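Subject: Re: [meller-supporters] Fang to Clernero – is it happening or not

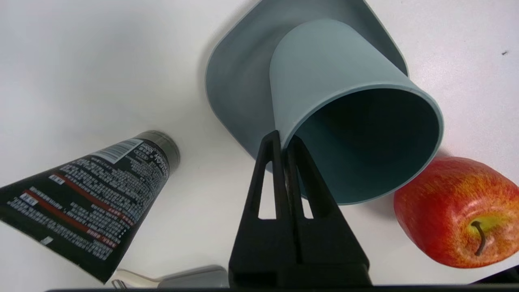
Light blue-grey cup, slate blue-grey tray

Evening all,

Replying to the list because I've had the same question in three private emails and I type slowly.

On Sunday at 11:40 pm, Shih-chieh Kwok wrote:

> Can somebody who goes to more games than I do explain what is going on with
> Fang? The Clernero forum has him signed, measured for a shirt and living in
> a two-bedroom by the stadium. The Ukar people say they made an offer first
> and are waiting to hear back. Our own club has posted one update this
> month and it was about parking.
>
> Also, are we seriously going to let him go for nothing? He's the only
> midfielder we've had in years who looks up before he passes. If we lose him
> I would like the money spent on a left back and not on another new crest.
>
> Shih-chieh

Taking these in the order they annoy me.

He has not signed for Clernero. The whole story comes from one post by a man who saw Fang's car outside their training ground. I looked into this with more energy than I have given to any part of my job lately, and the training ground shares an entrance with a tire shop. Fang may be joining Clernero. He may also have needed tires.

Ukar did make an offer. I have that from two people who don't like each other, so I believe it. It was turned down inside a day, which tells me it was either very low or involved us taking their backup goalkeeper. They will probably come back with something better before the window closes, as they usually do, at an hour when the rest of us are asleep.

As for letting him go for nothing, we won't be. He has a year left plus an option, and the option is ours. I know the thread last week said it was his. The thread last week also said he was left-footed. The trouble is that a year left is exactly when a club like ours starts to sweat, and every chairman in the league knows it. If he's still here when the season starts, we'll get a good season out of him and a poor fee. If he goes in June, we'll get a decent fee and spend the fall watching somebody's nephew play the number eight role.

My own guess, and it's worth what you're paying for it, is that he goes to Clernero late in the window and we all say we saw it coming. They need him more than Ukar does. Their midfield last season was two big lads and a prayer – I watched them lose 3–0 at our place and the one in the middle spent most of the second half arguing with the corner flag. Ukar already have somebody who does what Fang does, only slower and with better hair.

What I'd want in return, since Shih-chieh asked about the left back: yes. Obviously yes. We have played a right back, a winger and, for one terrible cup tie, a center forward over there. I don't mind who it is. I'd like him to be left-footed and awake at kickoff. If there is change left over, a striker who can head the ball would be a fine luxury.

I should say something in the kid's defense too, because the tone on here got a bit sour over the weekend. He hasn't asked to leave. He hasn't posted a sad black square or liked anybody's comment about loyalty. He played the last 3 games with his ankle strapped up like a parcel, and at the final whistle of the last one he went over and clapped all four sides of the ground, including the side with the hedge. The attendance that day was 1,371, and I'd say 100 of those were there for the burgers. If he wants to go and play in front of more people than that, I'm not going to be the one shouting "Judas" across a parking lot.

Couple of housekeeping things while I have you:

The preseason friendly against Ukar is still on, as far as I know. Yes, it will be awkward. Bring a hat, there's no shade on the away side.

Whoever has been starting a new thread every time Fang's name appears anywhere, please reply to the old one. My inbox currently has nine separate conversations called "FANG???" and I opened the same one twice this morning.

If anyone hears something real – from a person, with a name, who was in the room – put it on the list. Sightings of cars I'm going to leave to the forum.

See some of you at the friendly. I'll be by the burger van with the other 100.

> Our own club has posted one update this
> month and it was about parking.

P.S. The parking update was wrong as well. The north lot is open.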